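**Wolleo** is a comedy film set in the fictional seaside town of Birport, where a bankrupt ferry company tries to pass off its only boat as a floating hotel. It was produced by Clindden, a small studio better known at the time for television commercials. The film did poor business in theaters and later gained a following through late-night television. How large that following was, and when it formed, is less certain than most accounts suggest.

## Production

The script began as a stage revue that ran for 41 performances. Clindden's publicity claimed that the film kept "every laugh" from the stage version, but the two surviving drafts share only four scenes. Shooting took place in July, mostly on a moored boat, with interiors built in a former cannery.

A popular story holds that the dinner scene was improvised in one take after the cast lost their scripts overboard. The story first shows up in a press kit for the video release, years after the shoot. The scene appears almost word for word in the second draft.
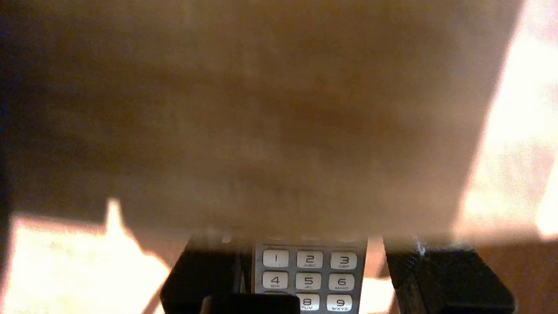
The budget has never been published. Fan sites often say that the boat cost more than the cast, a line that seems to come from a joke in the film's own trailer.

## Release

*Wolleo* opened on 343 screens and was gone from most of them within three weeks. Reviews were mixed. Several critics liked the first half hour and complained about the songs, which were cut down for later prints. The studio blamed the weather – a heat wave, according to its annual report – though other comedies did well that same month.

## Later reputation

The usual account is that a single television airing turned the film into a cult classic overnight. Ratings for that broadcast are lost, and the film had already been shown on the same channel twice. Repeat airings and cheap home video probably did more.

The yearly Navaratnam festival of screen comedy has shown the film several times. Its organizers reported a crowd of 1070 at one outdoor screening, but the venue was licensed for 400. Later programs repeat the higher figure without comment.

Catchphrases from the film are said to have entered everyday speech. Outside of Birport fan gatherings, the evidence is thin. The best-known line, "Mind the soup, Captain," is not spoken in any known print; the captain is told to mind the *stairs*.

## Sequel

A sequel was announced twice. No script has surfaced.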